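What I Did With the Plum Syrup

So I finally used up the last of the plum syrup, and I have opinions. Long ones. Get a drink.

If you were reading back in August you'll remember I came home from Brurstead with way too many plums (my fault, the guy at the stand said "take the crate" and I took the crate). Most went into jam. The rest I packed in sugar in a big jar, the way Sachiko showed me, and shoved behind the rice where I'd forget it. Which I did!

It came out so good. Dark, sticky, a little bit like almonds from the pits. My first try was just syrup and soda water over ice, and I'd have been happy stopping there, but Andri came over and wanted something "less like a kid's birthday," so we started messing with vinegar.

Too much vinegar is awful, by the way. We made one that tasted like salad. The one we liked was 46 ml syrup, a small splash of rice vinegar, then 200 ml of very cold soda. Andri says 46 is a silly number and I should write 45. I measured 46, I'm writing 46.

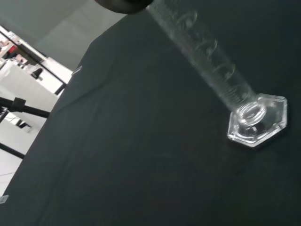
Posted by Haruna Tsuji on 6/18/21 | Filed under: Drinks, Plums, Kitchen Stuff

I do measure everything now, and I've gone off measuring cups completely. A tall skinny glass cylinder with lines up the side is so much easier to read than a fat plastic cup, and the six-sided foot on this kind is pretty enough to leave out on the counter.

Next batch I want to try half brown sugar. Sachiko thinks it'll drown out the fruit and she's usually right, but I'm doing a small jar anyway, 400 grams of plums, and if it's terrible it can go on pancakes.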